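Prosby: grasp planner for a two-armed humanoid
Project report, semester 2
Wednesday, January 15, 2025

Status: planner works, perception mostly works, timing is still bad.

What we set out to do. Take the head camera feed, find a bottle lying on the mat, pick a grasp for the right hand, close the fingers without shoving the thing away. Left hand was meant to join in for handovers. Dropped that in week 7, no time.

Software. Three nodes. Detector gives a mask and a long axis. Planner (we called it Ollier) samples 40 palm poses along that axis and throws out anything that hits the table. Controller runs the fingers to a current limit then holds. Everything logs to one file per trial, which saved us more than once.

Problems so far. Clear caps. The depth map has holes there so the axis came out short, and the palm target slid towards the label end. Fixed by fitting the axis to the colour mask only and using depth just for height. Ugly but it holds up.
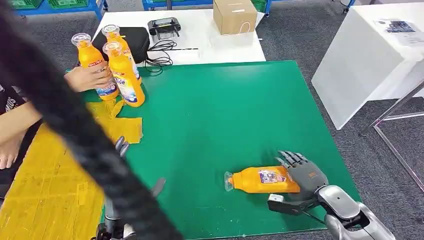
Second problem was the finger closing order. All four at once rolled the bottle out from under the palm. Now the index goes first, 12 ms gap, then the rest. Should of tried that in September.

Cables across the view are still a nuisance. The detector used to split one bottle into two when somthing black crossed it. We merge masks now if the colour matches and the axes agree within 5 degrees. Fails when two bottles lie end to end, so we keep them apart for now.

Not done:
- collision check for the forearm (only the palm is checked at the moment)
- replanning after a bad close, it just opens and stops
- proper unit tests for the merge step

Next. Move the sampler out of Python, its the slow part. Then put the left arm back in the planner, even if only as an obstacle. Configs and logs are in the shared folder under prosby/trials, use the newest calibration file, the older one has the wrist offset backwards.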